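Print this page | E-mail this to a friend

Filed under: Opinion, Town and Parish

Climcombe should keep its paper bus timetable

11/7/18

The council wants to stop printing the Climcombe bus timetable in February and put everything on a website instead. I think this is a mistake, and I would like to set out why before the decision is made for us.

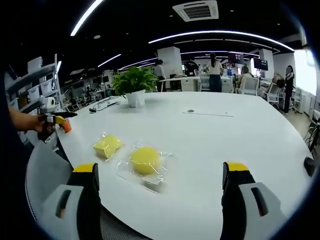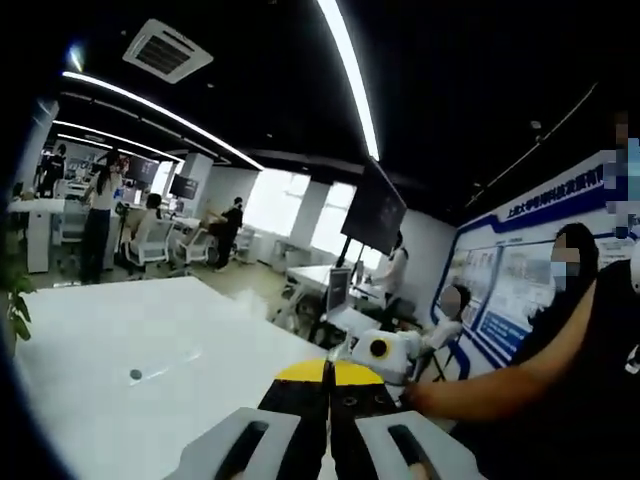
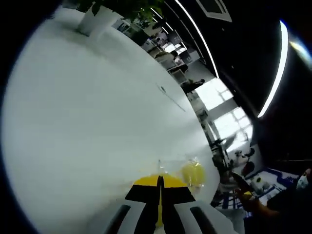 Climcombe Community Association – Newsletter and Website Team

The timetable is a folded sheet, printed twice a year. The last run was 3,000 copies. They go to the library, the surgery, both post office counters and the rack inside the bus itself. According to the papers for the October meeting, the cost was £1,545, including delivery. That is the whole of the saving being offered. It is real money and I don't pretend otherwise, but it is a small sum beside what the same council spent on new signs for the car park.

The case for going online is that most people have a phone. Most people do. The people who use the 811 on a weekday morning are a different mix from most people. A good many are over seventy. Some have a phone that makes calls and nothing else. Others have a perfectly good phone and no signal, as anyone who has waited at the bottom of Mill Lane will know. There is no shelter there and no printed notice on the pole, and if you miss the 9.40 you wait two hours.

I have tried the website. It was built by a firm called Stundero and it looks smart enough. To find a bus you must choose a zone, then a route, then a direction, then a date, and it does not remember any of them. The stop names don't match the ones on the poles. What everybody calls Dizon Corner is listed as "Pikero Road (N)", after the factory that used to be there. If you didn't already know the route you could not find it.

Rhea Lagman raised this at the October meeting and was told that feedback would be passed on. I hope it was. A month later the names are the same.

There is also the matter of how people read a timetable. On paper you see the whole day at once. You can see that there is a gap after lunch and plan your shopping around it. You can see that the Saturday service stops early. The website shows the next three buses and you have to keep pressing to see the rest. For someone with a hospital appointment and a change at the other end, that is slow work – and it is easy to press the wrong day.

I put some of this to Vitalii Tkachuk, who drove the route for years before he retired. He made a point I had not thought of. When the printed sheet ran out one summer, the drivers spent half of every stop answering questions, and the bus ran late all week. He thought the sheet paid for itself in that alone. I can't prove it, but he was behind the wheel and I was not.

Some will say that 3,000 copies is too many and that half of them end up in the recycling. That may be so. Then print fewer. Print one a year if the times don't change. Put a large sheet in a frame at each stop and keep a small pile at the library. Any of these would save part of the money and leave nobody stuck.

What I object to is the idea that a service has been improved when a part of it has been taken away. The website can stay. It is useful for late changes and roadworks, which paper can't show. It should sit beside the timetable until it can do the same job, and at present it can't.

The consultation form is on the council website. Paper copies of the form are kept behind the desk at the library and you will need to ask for one.

Print this page | E-mail this to a friend

Related items
Mill Lane bus stop: still no shelter
Library opening hours over the winter
Letters: the car park signs
Minutes of the October meeting
Who decides where the 811 stops?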